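Can a robot do the boring sorting work yet? (small shop, no big budget)

Forum: Workshop and Home Automation > General talk
15 replies, 1,369 views

kuren_parts
Hello all. I have a small shop for sewing machine repair, and my daughter says I should wait for a robot before I hire a second person. The work I want to give away is very simple to explain. Small flat things arrive mixed: needle packets, cards with buttons, labels, thin gaskets in paper sleeves. They must go into a cardboard box with compartments, each in the right one, standing up so that I can read the top. It takes one hour every morning. Is there something today which can do this, or must I wait ten more years?

Please excuse my English, I write slowly and with a dictionary.

Buchanan_E
Hire the person.

tkun
I would not say ten years, but I would also not buy today. I worked with a two-arm machine from Kauppinen for 11 months at my last job. With boxes and bottles it was good. With flat things it was a bad colleague. A card which is lying on the table has no side you can take. A human pushes it to the edge with one finger, or lifts the corner with the nail. The robot has no nail. We made a soft mat, so the fingers could press down a little and get under. This helped, but only for stiff card. Paper sleeves were folded or came two together.

kuren_parts
Two together is exactly my problem also with my nephew.

charmaine_n
I disagree a bit with tkun. Picking from the table is hard, yes, but you do not need to pick from the table. If a person or a feeder gives the piece upright, the rest is just placing, and placing into cells is not so difficult when the box does not move. I saw the Trevow people do it in March with a multi-finger hand. Slow, but I counted very few mistakes.

tkun
If a person gives every piece, then the person can put it in the box. It is the same movement of the arm! What did we save?

charmaine_n
You save nothing on the first day. I am speaking about whether the machine is able to do it, and the question in the title is "can".

Buchanan_E
The question in the title also says small shop and no big budget.

P_Tzanetos
I am on the side of Elspeth for the shop, and on the side of Charmaine for the technical part. Some points from my own experience with cardboard dividers:

The partitions are thin and they bend. If the card touches the top of a wall, the wall goes away to the side and the card falls in the neighbor cell. With a plastic tray this happens much less.

The box must be fixed. Ours was turning a few degrees each time the hand touched it. We put it against a stop and used 2 clamps.

Big fingers hide the cell you want to see. A camera from above is not enough, you want one near the hand.

For the original poster: with a plastic tray and only stiff cards I would believe it. With cardboard and paper sleeves I would not.

kuren_parts
Thank you, this is very useful. I did not think about the tray at all. The cardboard ones I get free with the deliveries, so I always used them. How is it with the household things? My daughter says the same robot could fold the towels in the evening.

miklosj
No. Or yes, but you will be sleeping already when it finishes. I tested the Ziltovon home unit for one winter. It put cups in the dishwasher correctly most days. Towels it folded into a shape, I would not call it a square. The cutlery I did myself after the first week, because forks are thin and lie flat, so we are back at the same problem as your cards.

tkun
This is what I tried to say. Thin and flat is the real exam, in the kitchen and in the shop.

charmaine_n
Then we agree more than I thought. But please do not say it is impossible. The hands from three years ago could not hold one card without bending it, and I have seen that this is better now. I will put a photo at the end of my message so that kuren_parts can judge the size of the fingers against the size of the cells. You can see it is tight. I would ask any seller to show this task with YOUR pieces in YOUR box before you pay for anything.

kuren_parts
I will ask the person from the evening school if she can come for one hour each morning, and I will order one plastic tray to try. If a seller comes to visit, I will give him the paper sleeves first.

charmaine_n
Good plan. Photo as promised:

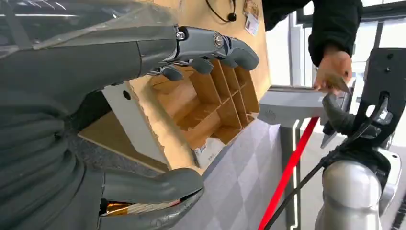
Robot fingers over the cardboard organizer, and a hand holding out a thin card at right.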